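Feutre contre silicone : je reste à convaincre

Publié en janvier, par l'auteur du blog

On m'a écrit deux fois pour me demander pourquoi je n'avais toujours rien dit des mors en feutre. La réponse est que je n'avais rien de propre à dire, et que les comptes rendus enthousiastes que je lis depuis l'automne me fatiguent un peu. Tout le monde montre la prise qui réussit. Le tableau des ratés, on l'attend encore.

J'ai donc repris ma pince manuelle, celle à tringlerie bleue, et je l'ai équipée de patins noirs recouverts de feutre, des Eltix. Avant cela j'avais passé des semaines avec les doigts en silicone de Nurumitz. Même poignée, même plan de travail, mêmes objets, et surtout la même personne au bout, ce que les comparatifs oublient souvent de préciser.

Le protocole est bête : 220 prises par jeu de mors, sur des objets petits et pénibles. Élastiques, bouchons, pièces de monnaie, un dé à coudre, des étiquettes pliées. Une prise est comptée bonne si l'objet quitte la plaque et arrive dans la boîte sans reprise. Si je dois rouvrir les doigts, c'est raté, même quand l'objet finit au bon endroit. Je sais que d'autres sont plus généreux.

Avec le feutre, 162 réussites. Avec le silicone, 20 de plus. Voilà pour la révolution.

Je ne prétends pas que l'écart vaille grand-chose en dehors de ma table. J'avais plus d'entraînement avec le silicone, et je serre plus fort quand je sais que je note. Mais on me vendait un revêtement « qui pardonne tout », et il ne pardonne pas les pièces de monnaie. Elles glissent à plat, le feutre s'écrase, on pousse la pièce jusqu'au bord et on jure. Sur les étiquettes, en revanche, j'ai préféré le feutre : le papier se marque moins et se décolle mieux à l'ouverture. C'est le seul cas où je le choisirais les yeux fermés.

Autre point dont la fiche d'Eltix ne parle pas : les peluches. Au bout d'une après-midi j'en retrouvais dans la boîte de dépôt. Pour des bouchons, aucune importance. Pour quiconque veut filmer de près et entraîner quelque chose avec ces séquences, je me poserais la question.

Côté caméra, je garde la mienne sur la pince. J'ai essayé le support déporté d'Ilie, qui promet une vue dégagée sur les deux doigts. La vue est dégagée, oui, et le centre de gravité part tellement vers l'avant que j'avais mal au poignet avant midi. Retour au montage court. On voit moins loin derrière l'objet, tant pis.

Reste la question du bras. Plusieurs lecteurs supposent que ce qui marche à la main marchera monté sur un robot. Je n'en crois rien tant que je ne l'ai pas mesuré. La main corrige sans arrêt, par petites pressions dont on n'a pas conscience, et le contrôleur Rivunwood que j'utilise ne corrige que ce qu'on lui a demandé de corriger. Je referai la série avec, mêmes objets, même règle de comptage, et je publierai les ratés avec le reste.

En attendant, gardez vos doigts en silicone.
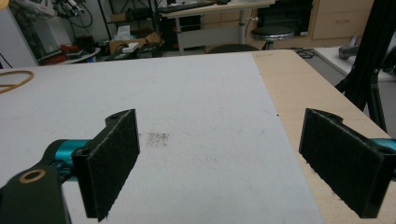
Je n'ai pas encore tranché pour l'épaisseur des patins. Les plus fins me tentent, surtout pour les pièces, mais je n'achète plus rien avant d'avoir fini la série sur le bras.

Derniers billets
Contrôleur Rivunwood : le manuel dit une chose, le firmware une autre
Pourquoi je ne crois plus aux taux de réussite à 99 %
Support Ilie, premier déballage
Doigts Nurumitz : l'usure après un été

Contact | © Tous droits réservés | Haut de page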